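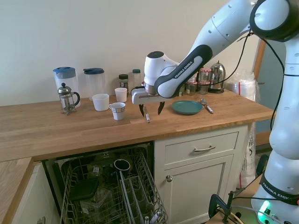
The arm above the kitchen counter, with the French press and the pitchers on the left and the dishwasher open below.

The kitchen of the Halano workshop has one rule that everybody knows: your cup goes into the dishwasher when you are finished. In March, the members decided that an arm should learn this rule also.

Halano is a shared workshop on the ground floor of a former textile store. People come here to repair bicycles, to solder, to cut wood, and they all drink coffee. The kitchen project is called Wukar, and it has grown slowly, on evenings when the laser cutter was occupied by others.

The arm itself is a Franka Emika, white and dark gray, with a gripper of two fingers. The members did not build it. What they built is all that is around it, and this was the larger part of the work. The first question was where to put the base. On the countertop it would take the place of the kettle, and the kettle was not open to discussion. So the base stands on a small wooden stand at the right end, with a black clamp on the edge. The first stand moved a little each time the arm stopped quickly, and after 300 test motions every grasp was wrong by the width of a finger. The second stand is heavier.

Then came the software. The group wrote its own planner, Corerlow, and keeps a log of each attempt. Up to now the log has 2,268 lines. A mug is the easy case, when the handle is turned to a good side. A spoon is much harder. It is thin and it lies flat, and the fingers must come down almost to the wood before they close. Of the attempts in the log, 441 are with spoons and other small utensils, and they have the longest comments.

Clear plastic was the next trouble. The depth sensor looks through a pitcher and reports the wall behind. For the moment, the pitchers stay at the back and the planner treats this strip of the counter as forbidden — a solution that pleases no one but has saved the French press.

The lower rack of the dishwasher must be pulled out by hand before a session. Fahy, a small parts shop two streets away, has offered a hook that the gripper could use for this, and the members want to try it after the summer. Before that, they want to reach 100 mugs in a row without help.

The next open evening is 18 Jun 2024. Visitors can bring a cup of their own, if possible one with a handle.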